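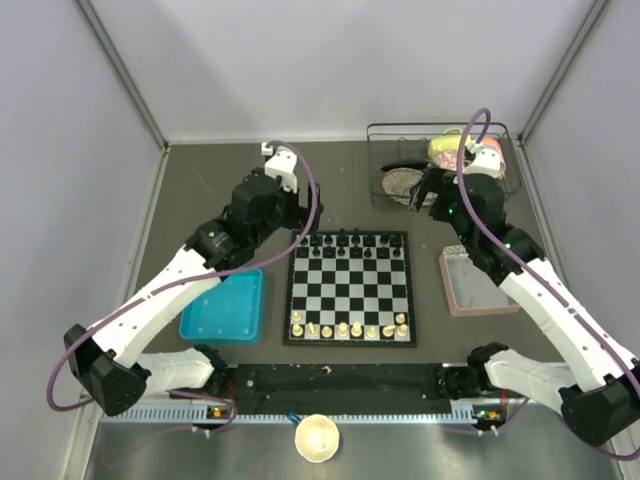 # Uletari support says it's a brownout. Then why does only the right arm go limp?

**kilance_bench**

Two-arm tabletop cell, arms mounted at the front corners, both on the Uletari controller with the stock firmware. The left one has behaved perfectly since August. The right one faints.

It only happens when the right arm is at long reach, gripper down in the wire basket at the back. It gets there, starts to close on whatever it has picked out, and then the shoulder lets go. No error on screen. The arm sinks onto the dishes with a sort of sigh, and after 3 seconds or so it comes back and tries to carry on from a pose it is no longer in. That second part is the one that worries me. The first time, it dragged the basket a good hand's width and I had my fingers in there a moment earlier.

Things I know:

- The green lights on the joint modules stay on the whole time it's limp, so I assume it isn't losing power completely.
- It doesn't do it over the chessboard. I can have it move a pawn back and forth all evening and it's a model citizen.
- It needs to be warm. The earliest I've seen it is 19 minutes in.
- I swapped the power supply for a bigger one from Kozłowski. It still faints, and now I own two power supplies.

Support has closed the ticket twice with "brownout, check supply." I'd like a second opinion from someone who isn't reading off a card.

**trostdale_shopfloor**

Support is half right, which must be very annoying for you.

A brownout doesn't have to start at the supply. You can have a beautiful supply at one end and a tired connector at the other, and the servo only knows what reaches it. Full stretch is where the shoulder pulls the most current. It's also where the cable gets pulled tightest, so you have two suspects who always show up to the party together. Separate them.

1. Power off. Take everything out of the basket, then take the basket out too. If the arm is going to collapse, let it collapse on a folded towel.
2. Power on and send it to the same reach, gripper empty. Hold it there until it's properly warm. Stand outside its range while you do this.
3. With the arm holding, nudge the cable near the shoulder with a long wooden dowel. Use the dowel. Your hand is not a dowel.
4. If it drops when you nudge, it's the cable or a connector. If it ignores you and drops later all by itself, look at the servo temperature in the log.

My money is on the connector where the cable enters the base. I had one on a bigger machine where the crimp was holding on by what I'd call habit. The lights told me nothing either, because an indicator needs next to no current and will glow cheerfully while the motor beside it starves.

For the waking-up part, go to the recovery settings and turn off automatic resume. Any arm that has lost torque should stay down until a person has looked at it and pressed something. I don't care how slow that makes your demo.

And get a real stop button within reach if you don't have one. Closing the laptop doesn't count.

**gearsandgravy**

mine did this, i just lowered the speed. works great now, well, mostly. have you tried reflashing it

**palletjack_poet**

Agree with trostdale_shopfloor on the auto resume. Turn that off tonight, before you diagnose anything.

I'd check heat before the cable, though. The 19 minutes bothers me. A bad crimp can be heat-sensitive, sure, but a servo that protects itself by dropping torque at a temperature limit will give you the same pattern: fine when cold, fine close in, gone when stretched out and warm, back once it has cooled a hair. Some firmware treats that as a polite pause and never writes an error. Swap the shoulder servos left for right, recalibrate both, and run your usual job. If the left arm starts fainting, you've found the culprit and it has moved house. If the right one carries on, go back to the cable.

Support both arms before you undo any screws. They are heavier than they look, and they fall in the direction of your wrist.

**kilance_bench**

Update. Auto resume is off, and the dowel was a good investment. I nudged the cable at the base and the arm went down on the towel straight away. Left it alone and it held for 41 minutes. Nudged it again, down it went.

Opened the connector and one pin is brown and sits lower than its neighbors. New one is ordered. I'll do the left side as well while I'm in there, and I've written back to support with a photo of the pin. They've asked me to check the supply.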